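Parnamora Print Studio News
2021-08-01
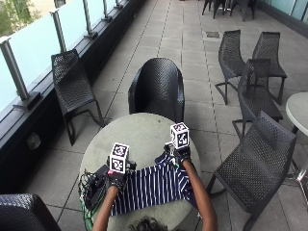

Striped fabric on the terrace table.

The open studio is back

After a year of closed doors, the Parnamora print studio will open to visitors again in August. We are keeping the format simple. Members will be working at their usual benches, and you are welcome to walk through, ask questions and look in the drawers. There is no charge and you don't need to sign up.

The main thing to see is the restored proofing press, built in 1958 and bought from the Brimcombe sign works when it closed its print room. The rollers were recast over the winter and the bed has been leveled. It now prints cleanly up to poster size. We still have trouble with the left-hand gripper bar on thin paper, so for now please stick to heavier sheets if you book time on it.

In the back room we are hanging work from the Contreras Street project. Members spent the spring drawing the same block at different hours and turning the drawings into linocuts. The final set has 17 prints. They are small, most of them in two colors, and they will be hung in the order they were made. A few of the early ones were printed on leftover wallpaper lining and have yellowed a little already. The artists decided to leave them as they are.

Paper and ink

The Protwood paper order came in last week. We have 3000 sheets of the cream stock and a smaller amount of the gray. Prices are on the card by the plan chest. Please write down what you take, including spoiled sheets. The last count was short and we would like to avoid raising the price again.

Oil-based black is low. If you need a full can for an edition, tell the desk two weeks ahead. Water-based inks are fine in every color except the warm red, which is on back order.

Print fund

The spring raffle brought in $691 for the print fund. Part of it has gone toward new felt blankets for the etching press, and the rest will pay for two beginner classes in relief printing this fall. Class dates will be in the next issue. Tools are provided, but bring an apron and something flat to carry your prints home in.

Call for entries

The members' show this year is on the theme of "Borders." Any print medium is accepted, including monotype. One piece per member, unframed, no larger than 16 by 20 inches. Write your name and the title in pencil on the back and leave the work in the top drawer of the plan chest. Framing will be done at the studio.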